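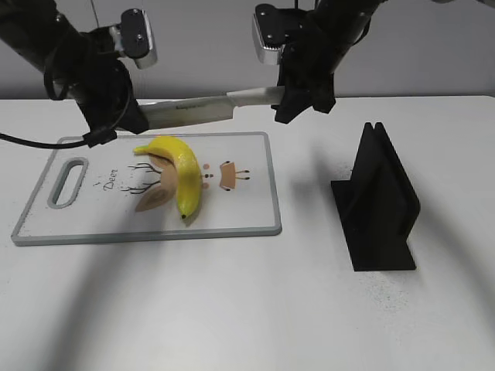

How many examples does a robot need before it can slice a banana?

For one table, one knife and one kind of fruit, 200 good ones will get you started.

I know that answer by heart because I asked it on my first morning at Burnen and then had to live inside it for three weeks. Geetha Bangera gave it to me without looking up from her cables. She handed me the two control handles, showed me how the squeeze of my fingers became the squeeze of the grippers, and went off to find bananas.

I had come from a bakery. I'd iced cakes for nine years, and the ad said "steady hands, patience, no experience needed," and I thought, well, that's me! I had never touched a robot. By noon I was in love with the thing. You move your wrist and a black arm across the table moves its wrist too, a tiny bit behind, like a dance partner who is listening very hard.

The task went like this. Lift the knife out of its stand, right gripper on the handle. Bring the left gripper over to steady the blade near the tip. Swing the whole thing across above the board, come down on the banana, press, lift, put the knife back. One go was called an episode. Geetha saved the good ones to a folder called Parnar, which was the name of the project, and the bad ones to a folder called Parnar_no.

My first afternoon went entirely to Parnar_no.

"You're being careful," Geetha said.

"Isn't that the idea?"

"You stop and think in midair. Look, right there, you've got the knife over the banana and you're just holding it. If you pause, it learns to pause. It won't know you were thinking. It'll believe that hanging in the air is part of cutting fruit."

I laughed so hard I had to let go of the handles. But she was right, and I loved knowing it. Every little habit I had was going in. I started practicing at home with a ruler and a rolled-up sock. Lift, steady, across, down.

Kai-wen Tai ran the night shift and we mostly met through the notebook by the monitor. "Moved board to the left half of table for the next batch," he would write. "Please vary the banana. Stem left, stem right, stem toward you." Under that I'd write, "Done, and did a few with it lying over the deer's face. Sorry, deer." The cutting board had a cartoon deer printed on it, with antlers and the word Deer in case anyone wondered, and we were all fonder of it than we let on. When a new white board arrived, plain, very sensible, Kai-wen put it in a drawer and wrote, "Later. For testing."

I got good. I got really good! There is a kind of music to it once your hands stop arguing. I'd do 80 episodes before lunch on a strong day and feel every one of them in my shoulders, and then I'd eat (never bananas, not anymore) and want to go right back in.

The count on the monitor passed 200 on a rainy morning and Geetha let me keep going while she got the training machine ready. "More never hurts," she said. "Fill in the odd ones. Banana near the rim. Banana nearly straight."

I stopped at 252 because we ran out of fruit.

The training took all night. I hardly slept. On 25 March 2018 I came in with my coat still buttoned, and Kai-wen had stayed past his shift, and Geetha had put a fresh banana on the board, stem up toward the left, right across the deer. The control handles sat in their cradle. I kept my hands in my pockets because they wanted so badly to help.

The arms woke up. The right one reached for the stand, took the handle, and drew the knife up out of the slot. The left one came over and closed on the blade near the tip. Together they carried it across.

And over the banana, they stopped.

It was a small stop, the length of a breath. The handle end sat a touch higher than the other, which is how I always hold it, because my right shoulder rides up when I concentrate. My mother used to tap it down at the dinner table.

"Oh no," I said. "That's me. That's my pause."

"I thought I'd thrown all of those out," said Geetha, leaning in.

Kai-wen said, "Wait. Give it a second."

The knife came down through the banana, clean, a little off center. Then up again – and there went the shoulder, I swear, though it hasn't got one – and back to the stand, where it missed the slot, felt around for it, and slid in on the second try.

I was yelling. Kai-wen was yelling. Geetha was already writing in the notebook, and I read it over her arm: "Works. Hesitates above fruit. More episodes of knife going home. Buy bananas."

I took off my coat and went to get them.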